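Plitilent Accessories Program
Progress report to the Amrani Fund, period ending March
Prepared by Hélène Chan, Ultstead site

Summary

Work in this period covered the sorting and storing of donated headphones for the school listening rooms. The intake backlog is cleared and the work cell has been refitted. Packing is behind plan, mainly on account of a late carton delivery from Catov.

1. Work surface and enclosure

The old bench top had worn through at the front and was replaced in the first week. The new top is light in color and wipes down with a damp cloth. We kept the existing aluminum rail and moved the shelving to the next room, which gave us a clear path to the door. Cost was $387 against a budget line of $400. The balance stays in the line for spare panels.

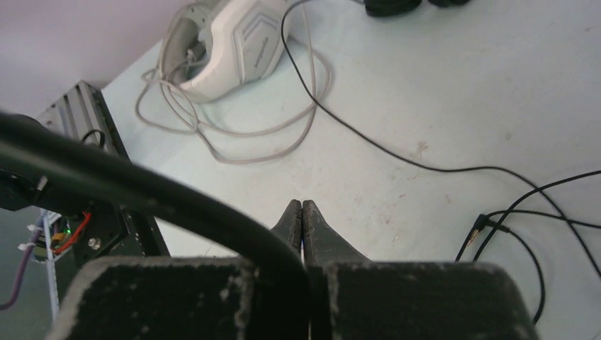
2. Headphones received and sorted

We received 200 sets from the two collection points. Of these, 112 passed the listening check and have been labeled. Another 25 need new ear cushions and are on hold until parts come in. The rest are still waiting for the check, which takes longer than we planned for. Each set is played on both sides at low and medium volume and the result goes on the intake sheet.

Sets go out on the table a few at a time. Larger batches led to mixed-up labels in the first month, and we had to redo two full sheets. We have had no label errors after the change. 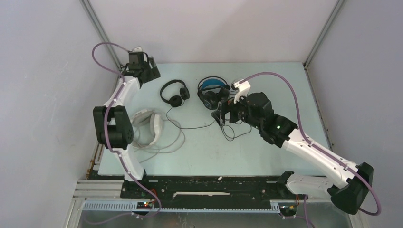 Three sets of headphones on the table at Ultstead.

3. Packing and storage

Cartons from Catov arrived 12 days late and the first lot had the wrong dividers. Catov has agreed to exchange them at no charge. Until then, checked sets are stored in lidded bins on the lower shelves, with the cords tied.

4. Next period

Finish the listening check on the remaining sets.
Fit ear cushions to the sets on hold.
Send the first shipment to the schools once the correct dividers are in.

We ask the Fund to approve moving $150 from travel to parts. No other change to the budget is requested. The intake sheets can be sent on request.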